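Small cases, plain surfaces: Signe Moen on packing at Skesside

Signe Moen has worked on packing at Skesside for eight years. Her subject is the rigid box: the small black type with a white rim that holds a handset or anything of similar size. She measures them, specifies them and rejects a fair number.

"The rim does most of the work," she says. "With a white edge on a black body, a bad corner shows at arm's length. With an all-black box you have to tilt it under a lamp."

Her tolerance at the corners is 3 mm before a batch is queried, which she regards as generous. The supplier, Wurnonora, asked for more and was refused. Of 477 boxes checked in January, almost 40 went back, most of them for glue marks along the inner wall.

The checking surface is white as well. Moen had grey tables until Holger Nyberg, who runs the room, agreed to replace them.

"On grey you lose the outline. On white the shadow under the box tells you whether it is sitting flat. If the shadow is wider at one end, the base is bowed."

Scuffs on the table do not trouble her. She has it wiped down before the first check and leaves it alone until the afternoon.
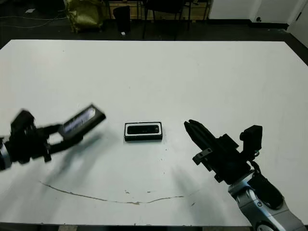 Lids, recesses and fit

Moen's second concern is the recessed panel. Its corners should be rounded to match the item, with enough clearance to lift it out by the long sides.

"People press down on the panel to see if it gives. That tells you about the foam. It tells you nothing about the fit."

She prefers to lay the box with its long side towards her and lower the item at a slight angle, one short edge first. Britt-Marie Hellström, who wrote the earlier packing sheet, had it going in level. The two methods were compared over a month and the angled one left fewer marks on the rim.

Asked about paper inserts, Moen is brief. "They move. I would leave them out."

The revised sheet goes to Zuravo next, where the same box is used with a deeper tray.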